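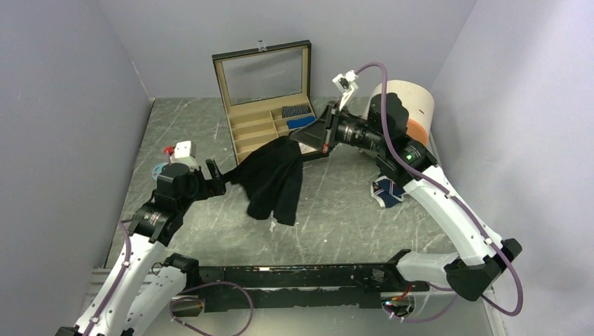

I had two hours to spare in Flornirach and a free ticket to the Sivero open day, so I spent an afternoon in July learning about drawers. Entry was free, the car park was not, and the tea was somewhere in between.

The visit starts in a corridor lined with 133 laminated floor plans and a notice asking you not to lean on them. After that you are let into the storage rooms, 30 people at a time, and everyone goes quiet as if in church. The subject was small clothes: where they go, and why they never stay there.

My favourite thing in the place was the worktop. It has a grey marble pattern, very grand from the doorway, and up close it has come away in ragged white patches. I have a kitchen at home that is ageing along the same lines and felt at once among friends.

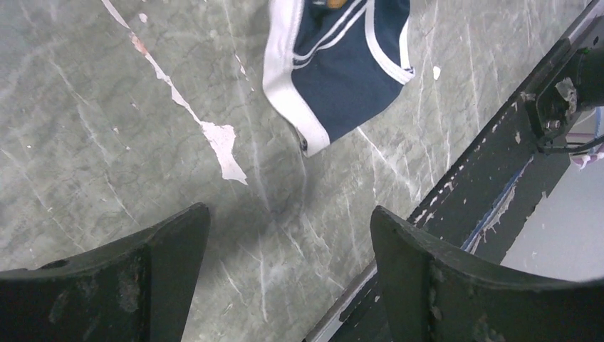

The case with the beige lining

The star turn was a black case with a clasp on the lid and two columns of compartments, the sort of thing that ought to hold a duchess's earrings. It had rolled-up clothing in it. A bright blue roll looked very pleased with itself. I own nothing that deserves a compartment, but I was tempted – until I saw the Cardoso price list on the way out.
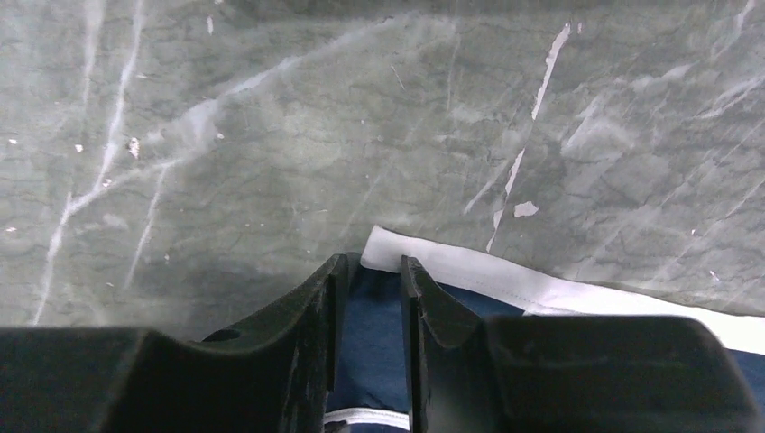

The marble pattern at close range, with its pale veins and white flecks.

Near the case stood a round little drawer unit in peach, yellow and grey-green, with silver knobs. I wanted it more than I can defend. The navy briefs with white trim were laid out flat on the marble, with more dignity than mine have ever known.

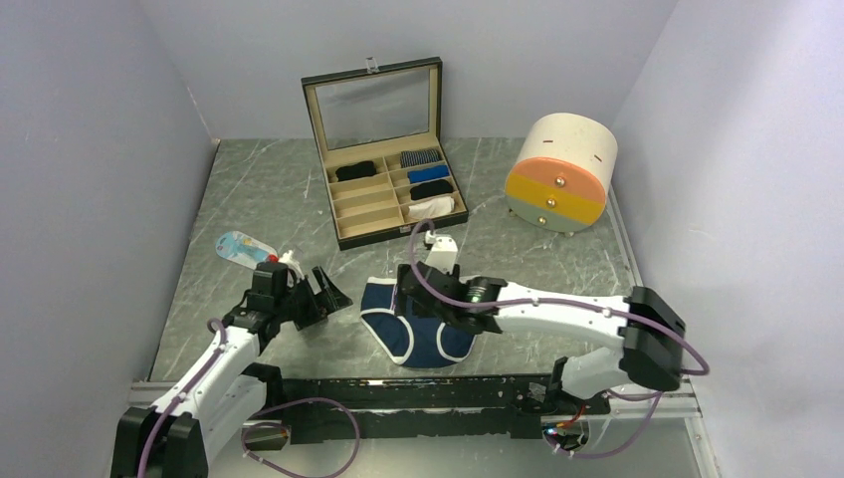
Page last changed: 21/07/2025

Getting there: the number 28 bus stops outside the Bitmont garden centre, and the gate is across the road. Bring coins for the car park if you drive. The tea urn is by the second door on the left, and the biscuits go early.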